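About Gredix

Gredix is an equipment planning office in Mamstead. We write specifications, budgets and purchase schedules for small manufacturers and training workshops that are buying their first robot arm or replacing one. We do not sell arms, grippers or controllers, and we take no commission from the firms that do. Our fee is agreed before work begins and does not change with the size of the order.

The office was set up by Danish Talpur after several years in purchasing for a packaging plant. He still reads every specification before it goes out. Enquiries about new work should be addressed to him.

What we do

Most clients come to us with a quotation already in hand. The usual fault in such quotations is that the arm is priced in detail and everything around it is left as a single line. We separate the costs: arm, mounting, end tooling, guarding, electrical supply, software licences, training, spares and the hours of the client's own staff. Each line is given a low and a high figure, the source of each figure, and the month in which the money will be due.

We also state what has been left out. Floor repairs, compressed air and insurance are the items most often missing.

Where a client has not settled on a model, we prepare a requirements sheet first. This records the reach, the payload, the cycle time, the part tolerances and the space available, in that order. Suppliers are asked to answer against the sheet line by line – covering letters and brochures are filed but not scored.

To date we have completed 59 plans. The smallest covered a single bench arm and ran to two pages.

Trials before purchase

We ask for a task to be modelled before a deposit is paid. The model is built to the client's dimensions, including the bench, the mounting height and whatever the arm has to reach. Upright work needs particular care. An arm that covers a flat table comfortably may have little useful travel left when the target is on a vertical board, and the wrist angle at the far side often decides the mounting position.

Each trial is allowed 300 runs. Start positions are varied within limits the client has signed. We report the number completed, the number stopped and the joint positions at each stop. A modelled result is entered in the plan as a modelled result and is never used alone to justify the purchase of guarding or to waive a site test.

Modelling is carried out in Simanjuntak, our own bench layout package. The reach study below uses an arm on a raised block, working towards a small square frame on a board.

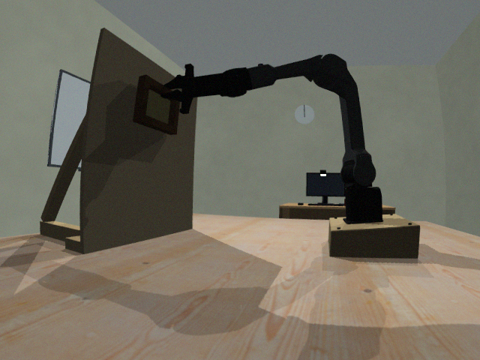
Budget years and timing

Many of our school and college clients must commit funds by the end of February. Plans for that date need to reach us before Christmas, with floor drawings attached. Late requests are accepted if the requirements sheet is already complete.

We recommend that maintenance is budgeted from the first year, even where a warranty applies. Warranty terms seldom cover gripper fingers, cables or the loss of working time while a part is away.

Drostik register

Drostik is our register of prices paid. Clients may add their invoices to it with names removed, and may consult it while a plan is open. Entries older than two years are marked as such and are not used in new estimates.

Contact

The office is open from 8.30 am to 4.30 pm. Visits are by appointment – please bring the quotation, if there is one, and a dimensioned sketch of the work area.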